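Budgetplanung Lekari: Freigabe der zweiten Stufe im Februar

Für den Standort Mostport sind 4 Roboterarme beantragt, Option auf 6. Vor der Bestellung wird jede Zelle in der Simulation ausgelegt - Sockelposition, Reichweite, Lage der Arbeitsfläche.

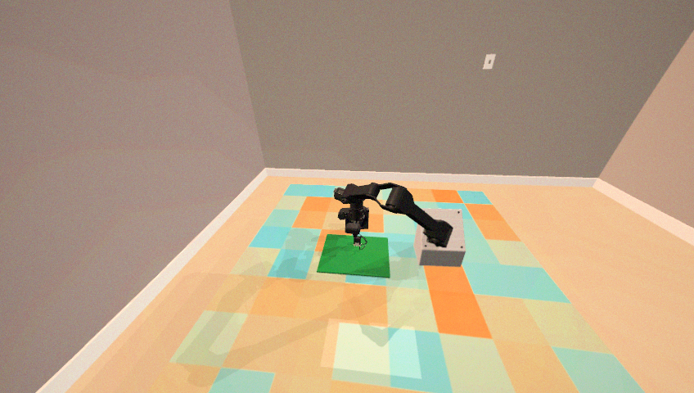 Szabolcs Kozma
Investitionsplanung Automatisierung

Im Modell steht der Arm auf einem kastenförmigen Sockel, der Greifer hängt über der grünen Matte. Sockel und Greifer sind getrennte Budgetpositionen. Kurian nennt 16 Wochen Lieferzeit, Arthorpe 10 - allerdings ohne Greifer. Ersatzteile bitte gesondert anmelden.

Diese Website verwendet Cookies. Einstellungen | Alle akzeptieren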